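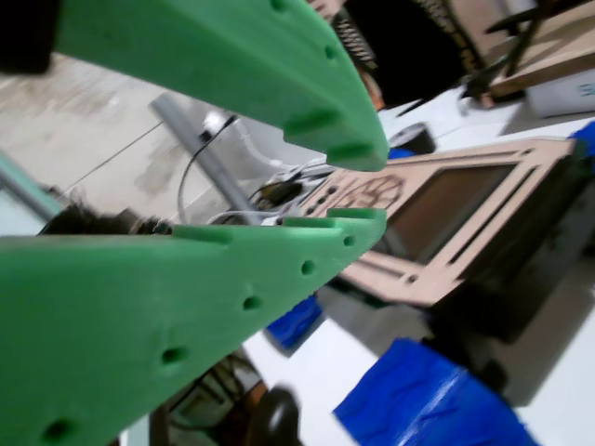 4 min read

[bench-builders] Re: Re: what to put in next year's budget for arms

Posted to the list September 23, 2019

Hi all,

Sorry for the slow reply, I wanted to go through my receipts before I opened my big mouth. Let me quote the part of the earlier message I'm answering so the rest of you don't have to dig for it:

> We have to turn in our equipment request by December and I'm stuck. I can
> get two cheap arms with printed parts, or one nice arm from Godoy and
> nothing left over. My boss likes the nice one because it looks finished.
> Also, what do people put down for grippers? I have a line that just says
> "misc" and I don't think that will fly. And do you buy practice objects
> or use whatever is lying around?
>
> We want to do small assembly and handling, nothing heavy. One table.

OK! One table, light stuff, that's pretty much my life, so I have opinions.

First, two arms. I know the Godoy looks great in a quote, and if you were lifting anything with weight to it I'd tell you to go for it. But with small handling jobs you want one arm to hold the thing while the other one does something to it, and a single arm can't do that without a fixture, and then you're paying for fixtures (ask me how I know). We priced it both ways last year. The pair came to $700 with servos, boards and power supplies. The Godoy quote was a good deal more before we even got to shipping, and the replacement jaws were only sold as a set!

Second, kill the "misc" line. Call it "end effectors and wear parts" and put a real number in it. Fingers are the part you'll change most. We're on our third shape now, and every time I think we're done somebody brings in a new object and the tips are too fat or the teeth are in the wrong spot. Put holes down the length of the finger when you draw it up, you will want to bolt something on later and drilling a printed part afterward is miserable. Budget 5 spools of filament for the year, more if you have people who like to experiment, and get a color you don't mind looking at.
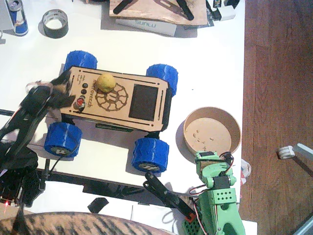 Aminu Jibrin

Third, practice objects. Please buy or make a few on purpose. Household junk is fine for the first week, but you want something with flat edges, round edges, buttons and wheels all in one package, and you want it the same every time. The little micro rover does that nicely for us: laser-cut plywood top, blue wheels on the corners, a red button that's begging to be pushed. One arm goes at the end of the plate and the other comes in toward a wheel from the opposite side, and you find out fast whether your reach numbers were any good. If you have a laser cutter, cut spare plates in the same session. If you don't, Destudska will cut from your drawing and they don't mind small orders.

A few other things that bit me, in no order:

Table size. Measure with both arms stretched out, then add room for all the stuff that ends up on the table anyway. Tape, boxes, snacks. It all migrates there and I gave up fighting it. I'd also get a white top if you're buying new, small black screws are so much easier to find on it.

Spare servos. Get 3 extra with the first order, not later. Cumus was out of stock for most of last spring and we sat there with one working arm feeling very silly.

Cables. Give them their own line. Longer servo leads, clips, sleeves, a decent power strip. It adds up to more than you think, and a cable looping around a joint will eat an afternoon.

Software. Drinon wanted $1000 a year for their planner. We tried it for a month and it's nice, it really is, but for one table we went back to the free stuff. I'd leave it out of the first request and ask again once you know what you're missing.

As for your boss and the finished look, I'd set up a short demo if you can borrow a bench somewhere. Mine came around after watching two homely arms work on the same object for ten minutes. You're welcome to come by and use ours, just write me off list. I can send my spreadsheet too, but the tab called "old" is the current one, don't ask.

Oh, and does anybody have a source for servo horns with metal splines that doesn't want a minimum order? I've stripped two of the plastic ones this month and I'm getting cranky.

Aminu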